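The long road to a folded jumper

Student robotics clubs used to want to fight. Somewhere in the rafters of most engineering departments there is still a scarred wedge of steel with a saw blade on the front and a name like Gary. The club that meets on the second floor of the Terkance building has put its wedge in a cupboard and taken up laundry.

The change came in January, when the members voted to enter the Bivent Cup, a contest in which student teams teach a machine to do one household job from start to finish. There were other jobs on the list. Watering a plant was on the list. The club chose putting clothes away, by a majority that several of its members have since tried to have recounted.

"We thought it would be easy marks," says Cheuk-hei Chuang, who leads the team and wears the expression of someone who has been looking at socks. "You pick it up, you fold it, you put it down. My gran does it while she's watching the snooker."

Her gran, it should be said, has had a good deal more practice. The trouble with cloth is that it has no shape of its own. A mug is a mug whichever way up you find it, and a robot that has learned one mug is well on the way to the next. A jumper dropped on a bed has taken up a position it has never been in before and will never be in again. It hides its own sleeves. Pull one corner and the opposite corner does something spiteful.

So before the machine can have a go, it has to be shown, and the showing is done by hand. Club members work with a pair of hand-held grippers, squeezing and lifting and laying flat in the way they would like the robot to do it later, over and over, while the readings pile up on a hard drive. The target the team has set itself is 2000 good goes before the regional heat. A go that ends with the garment on the floor doesn't count, though Chuang keeps those too, in a folder with a rude name.

The rules ask for a domestic setting, which is how a group of people studying for degrees in mechanical engineering come to spend their Saturday bent over a bed with a railing round it and a cheerful sheet in green and orange. 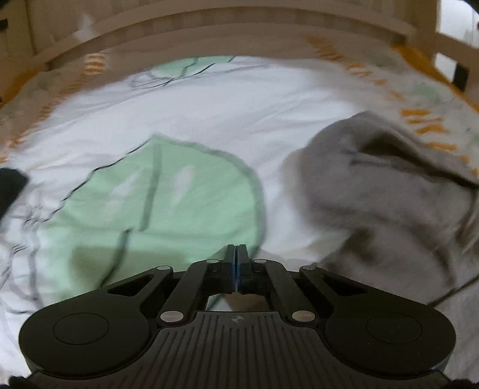
Danang Ngui thinks the whole thing would go faster with a vacuum. Suck the garment flat against a board, he argues, and fold the board. He has argued this at every meeting since the vote and has a drawing of it, which he will show you. The difficulty is a line in the rulebook stating that the job must be done "with the tools of a reasonable household", and there has been a long correspondence with the organisers over whether a reasonable household owns a perforated board. The last reply was one word long.

In the meantime he is the best folder they have. This was discovered by accident and he isn't pleased about it. The team scores each go out of 5, and Ngui's come back with fours and fives so regularly that the others began to suspect him of marking his own. He puts it down to going slowly. The newer members dive at the cloth with the fingertips wide open, close on far too much of it and come up with a fistful. Ngui closes down early and takes a pinch. He also talks to the garment under his breath, but the grippers don't record sound, so the robot won't pick up the language.

What the robot will pick up is everything else. This is the part of the project that has given the members most to think about, and some of them have started to look at their own hands with dislike. One had a habit of giving every sleeve a little tug before letting go. It did no good at all. It was merely something his mother did. After 115 of his goes had been fed in, the arm on the workbench was giving every sleeve a little tug before letting go, and it took the best part of a fortnight to talk it out of it.

There are house rules now, typed up and stuck to the door. Start with your hands apart. Don't smooth anything twice. Don't have a go if you're cross. Jumpers are to be thrown down by somebody other than the person folding them, as people turn out to throw a jumper in the way they'd like to find it. The sheet isn't to be straightened between goes, which causes real pain to a certain kind of student.

Money is short in the usual way. The prize for winning the heat is a set of motors from Meléndez and a weekend's use of the firm's workshop, and the club needs the motors rather badly, having bought its present ones second-hand from a team that had stopped using them for reasons that soon became clear. The clothes come from a charity shop at 70 pence each. Chuang chooses them herself and has developed firm views. Denim is a gift. T-shirts are fair. Anything with ribbing rolls up at the hem as soon as you let go of it, and cardigans have been banned outright following an incident with a button.

Ribbed knits are where most of the hours have gone this term. Take hold near the neck and the whole thing stretches like toffee, so that by the time the hem has left the bed the shoulders are somewhere near your chin. The present approach is to work with both hands low, keep the cloth on the sheet and slide more than lift. It looks timid and it is very dull to do. It also scores.

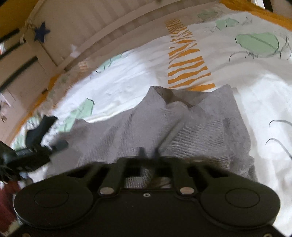 Ribbed grey, two grippers: the part of the afternoon when conversation dries up.

The rival everyone mentions is Jakuvetti, a team from two counties over who won last year by loading a dishwasher and are said to be trying fitted sheets. The Terkance lot speak of this in lowered voices. A fitted sheet is held to be beyond the reach of present science, and possibly of future science, and there is a theory that the rumour was put about to frighten people. It has worked on at least two of them.

By four o'clock the tally on the whiteboard has crept up, the biscuits have gone and Ngui has his drawing out again. Chuang is trying to persuade a first-year that inside out is a perfectly fair way for a jumper to land. He would like it in writing. She finds a pen, writes it on the list on the door under the line about being cross, and sends him back to the bed.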